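Household Tips: Can a Machine Do It Yet?

Updated October

Readers of this page keep asking which chores can be handed over to a machine and which are better done by hand. The notes below go job by job. They come from our own kitchens and workshops, and from what readers send in.

Floors
Robot vacuums are worth having on hard floors. Pick up charging leads and socks first, and tie back long curtain cords. On deep rugs they still leave grit along the edges. Empty the bin after every run and cut hair off the brush with nail scissors once a week. Mopping models are fine for dust and footprints but won't lift dried-on food. Bianka Szűcs wipes her kitchen with a damp cloth first and sends the mop round afterwards, and says the skirting needs doing by hand either way.

Washing up
A dishwasher is still the best chore machine most of us will own. Scrape, don't rinse. Clean the filter under the tap every 20 washes. Loading and unloading remain your job. There are arms that can put a plate in a rack, but they are slow and they like the plates all the same size.

Laundry
Washing and drying were solved long ago. Folding was not. Towels are the easiest for a machine because they are flat and square. Fitted sheets and anything with a hood are a long way off. If you hate folding, hang shirts straight from the drum and skip it.

Moving furniture
Carrying a table across a room takes two, and the second pair of hands can now be mechanical. A light folding table is a sensible load to begin with. It has straight edges to hold and no drawers to slide out. 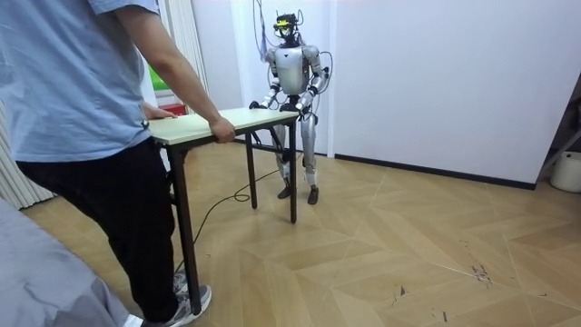
The table held between a person and a humanoid.
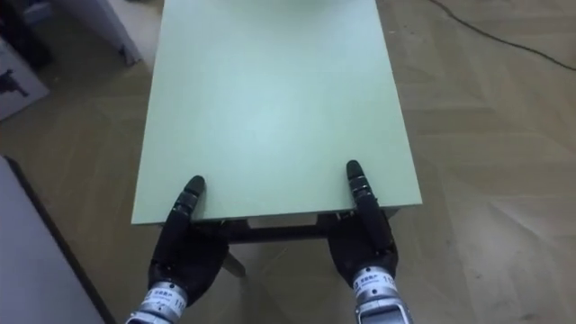
Whoever or whatever is on the other end, the same rules apply. Clear the table top. Agree on the route and on who is walking backwards. Keep leads off the floor where you can, and go round the ones you can't move. Hold from underneath with your fingers away from the hinges. Check that the leg catches are locked before you lift, or fold the legs flat if the table is going through a doorway. Lift and lower on a spoken count between people. With a machine, let it set the pace and don't pull against it.

Don't try it with stairs, glass tops or anything you couldn't hold up alone for a few seconds. If one end lets go, step back and let the table drop.

For parquet and other wooden floors, stick felt pads on the feet of anything that gets moved often. Replace them when they go hard. Light scuffs come off with a clean pencil rubber. Deeper scratches want a wax stick close to the colour of the wood, pressed in and buffed along the grain.

In the workshop
Virgil Tănase runs a small joinery shop and has had an arm feeding his drum sander since spring. It did 1,032 shelf boards in its first month and he had to re-sand 63 of them, mostly boards that went in slightly skewed. A plain wooden guide screwed to the infeed table cured most of it. He still sorts the timber himself, as the arm can't tell a knot from a stain.

Sweeping up is another matter. Offcuts, screws and sawdust together defeat every machine he has tried. Use a magnet on a stick for the screws, then a stiff broom, then the extractor.

Cooking
Machines that stir and weigh are good for sauces, risotto and jam. Peeling and chopping mixed vegetables is still quicker with a knife. Begoñe Aranda makes soup for a lunch club and got through 789 portions last winter with a stirring pot and a sharp peeler. Her tip is to cut the carrots smaller than the potatoes so they finish together.

Not yet
Making a bed with a duvet. Cleaning behind the toilet. Sorting the recycling. Changing a light bulb in a high fitting.

If you have a machine doing any of these at home, write in and say how long it takes. Zamfira Stoica reads the post for this page and will add anything useful next month.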